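Gruvby cell, finger service and wrist camera check
May, started 9:40

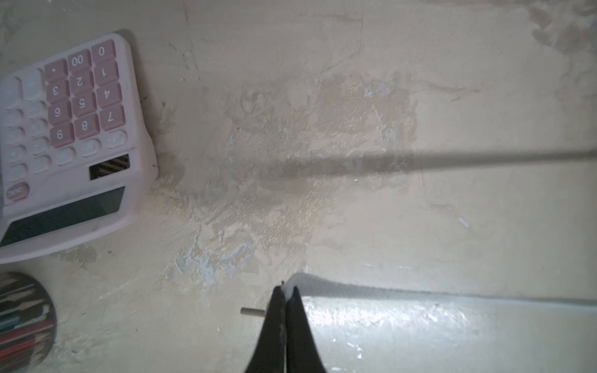 Wrist camera, fingers nearly closed, peg lying left of the fingertips. Calculator upside down at upper left, glare at lower right.

Reason for opening the cell: the finger gap at commanded close has been drifting. Cherry Mae logged it twice last week as "grip OK, gap wrong," meaning the peg was held but the reported position was high. Cycle counter on the gripper stood at 1,446 when I powered down. Service interval on our sheet is 2,000, so this is early. I did the full service anyway and will reset the counter.

State before touching anything

Fingers commanded closed with nothing between them. Controller reports closed. From the wrist camera there is a thin seam along the center with the tips together or close to it. That view can't settle whether the remaining gap is at the tips or further back where the fingers widen, so I used feeler stock by hand. Stock passes at the root of the fingers and stops short of the tips. So the tips touch first and the pads are not parallel. That agrees with what Cherry Mae wrote.

Backlash by hand: left finger has a little play, right finger has none I can feel. Left is the one that was refitted after the cable change.

Mechanical

1. Power off, air not used on this unit, e-stop in, tag on the door.
2. Both finger screws on the left side backed out. One was properly tight. The inner one came out with almost no torque. No thread damage. No thread locker on it either, and there should be, per our own sheet.
3. Finger lifted off. Seat had fine pale dust packed into the corner nearest the wrist. Probably from the floor of the cell, which sheds paint. Cleaned with a dry brush, then a lint-free wipe with alcohol.
4. Same for the right side. Less dust. Screws both tight.
5. Slides wiped and regreased, thin film only. Last time someone filled the channel and the excess collected grit.
6. Refit left, then right. Medium thread locker on all screws. Snugged, fingers closed against the ground shim, then torqued to the sheet value with the shim still in.

Feeler stock after refit: no pass at the root, no pass at the tips. Play on the left finger is gone. I suspect the loose screw was all of it and the dust made it worse by lifting the seat.

Left the fingers for the locker to cure through lunch. Do not run the gripper before it has cured. This was skipped in the last service and may be how the screw got loose in the first place, although nothing in the log says so.

Wrist camera

Bracket is the Pusik bracket, second version, with the slot for the strain relief. Checked all fasteners, none loose. Cable has a slight shine on the jacket where it passes the last joint. No cut. Moved the tie one slot back toward the elbow and ran the wrist to both soft limits by hand in freedrive. Cable stays clear at both ends now.

Lens wiped. Fingers sit bottom center in the view and should stay there. I compared against the reference view in Cukatico with the overlay on: the tips line up with the overlay within the line width, so I did not redo the hand-eye calibration. If the bracket gets touched again, redo it, no exceptions for "only loosened one screw."

Exposure is the open item. The pale flat surface to the right of the gripper is close to washed out, with faint streaks on it, while the dark finger faces next to it have very little detail. There is also a long diagonal shadow band across the middle of the floor. Auto exposure picks a compromise and shifts when the arm moves. The near end of the peg is low in contrast against the floor anyway, tan on cream and beige, and the peg detector has been dropping it in this pose.

Tried:
- Fixed exposure at the lower preset. Glare comes down. Fingers go fully black and the tip position can't be read. Not usable.
- Fixed exposure at the middle preset, gain locked. Peg is found, seam is visible. Surface at right still bright but the detector ignores that region. Keeping this.
- Lamp turned toward the back wall. Softer shadow, less glare, but calculator keys get hard to read and Hicham needs those for the key press task. Turned it back.

White balance locked as well. With auto on, the floor drifted toward yellow whenever the pink calculator filled more of the view.

Object layout

Hicham's layout sheet has the calculator keypad up, and that's what is in the cell. The orientation is inverted from the wrist, so 0 and 00 come up top and 7 8 9 sit lowest in the number block. His key map is built for the upright case. We talked about it at the bench: either rotate the map in software or turn the object. He prefers the map, as he wants both orientations in the set. He'll add an orientation flag to the task file. Until that is in, any key press run with the calculator in this position will hit the wrong keys. I put a hold on the task in Cukatico so it can't be started by mistake.

Pencil container left where it was at lower left. It comes out blurred from this pose. Not needed in focus for the peg task. For pencil work the arm should stand off further, see Hicham's pose list.

Keep-out zone around the container is still the old size. The left finger opens toward it when the wrist is low. I didn't see contact but I don't like the clearance. Increased the zone radius by 19 mm and replayed the peg approach in simulation. Path changes slightly at the start, no collision, no joint limit warnings.

Test after cure, 2:15 pm

Homed the gripper. Zero taught again with fingers closed, empty. Reported position at close is back at the value on the sheet. Opened and closed slowly, then at task speed. No noise.

Ran 500 open/close cycles in air with the wrist level, logging position at each close. Spread is flat from first to last, no trend. Motor temperature normal for this unit. Checked the screws against the paint marks afterward: no movement.

Then the peg task, slow speed. Picks from a horizontal peg, different placements by hand. Two failures, both with the peg right up against the left finger at the start of the descent. In that position the finger pushes the peg before the gripper has opened enough. It is a sequencing issue and has nothing to do with the service: the open command is issued too low. Moved the open command up to the pre-approach point. No failures after the change, though I only repeated that placement a few times. Cherry Mae is going to run a longer block on it tomorrow.

Changed today
- Left and right fingers refitted, all screws with locker and paint marks
- Slides regreased
- Gripper zero retaught, cycle counter reset after the air test
- Camera cable tie moved one slot
- Exposure, gain and white balance fixed (middle preset)
- Container keep-out radius increased
- Peg task: open command moved to pre-approach

Open
- Orientation flag for calculator (Hicham). Task on hold until then.
- Floor is shedding. There's flaking paint and scuffing in the work area and I think it's where the dust in the seats comes from. Either seal it or cover it. A cover changes the background for the detector, so ask Cherry Mae before ordering.
- Matte film for the bright surface at right. There is a part roll in the Kaufmann cabinet, second shelf, if it hasn't been used up.
- Feeler stock set is missing the thinnest leaf. Please return it.

Door tag off 4:30. Cell released for peg task only.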